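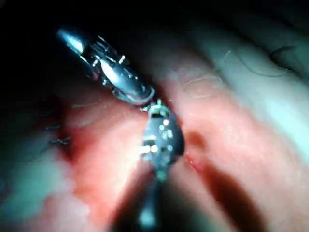

Work since the last report has gone mainly into the perception module, which takes video from the surgical field and tells the planner where the two instrument tips are and where there is thread. Tip tracking is now good enough for us to build on. Thread is harder. With the two jaws nearly touching, as they are here, the tracker has to keep two metal heads apart while both are covered in bright reflections, and the old version often merged them into one. The loose dark threads over the pale fold on the right are a second problem, because they cross and loop and the software has to decide which strand continues where. The three stitches at the left are easier for it, being short and set against the tissue edge.

Perception

We finished labeling the second set of stills in September. It holds 2,109 frames, each marked for instrument tips, thread and placed stitches. Of these, 477 were kept back for testing and have not been used for training. The new tip tracker, built on the Senus library, replaces the one described in the original proposal. Its main change is that each instrument is fitted as a jointed chain from shaft to jaw, so a blurred or partly hidden shaft still gives some information about where the jaw must be.

Thread tracing works on single strands and on simple crossings. It fails on tight loops and on pale thread over pale tissue. We tried raising the contrast before tracing, which helped with the pale thread but produced false strands along wet highlights. That change has been backed out. The next attempt will use short runs of video so that highlights, which shift with the light and the camera, can be told apart from thread.

Planning

The needle path planner was rewritten to accept uncertain input. It used to take one position for each tip and act on it. It now takes a position and a spread, and slows down or stops when the spread is too wide. In simulation we ran 600 handovers between the two instruments with the new planner. There were 4 collisions between jaws, all in cases where the tracker reported a confident position that was wrong. We are treating those as tracker faults and have added them to the regression set.

Control

There were no changes to the low-level controller. The interface between the Purnska planner and the controller was tidied up, and commands now carry the time stamp of the video frame they were based on. Commands older than the limit are dropped. This was a request from the Lostatton test group and is in use there.

Delays and open items

The replay tool is behind. It was due this period and will move to the next one. Until it is ready, engineers have to step through logs and video separately, and fault reports take longer to close. The budget is not affected.

The Esfahani workstation is still waiting for its replacement graphics card. Training has moved to the shared machine in the meantime, with runs done overnight.

Plans for the next period

Finish the replay tool. Test thread tracing on video. Repeat the simulated handovers with the corrected tracker, using the same starting positions so the results can be compared directly. Send the interface document to Lostatton for comment before the planner code is frozen.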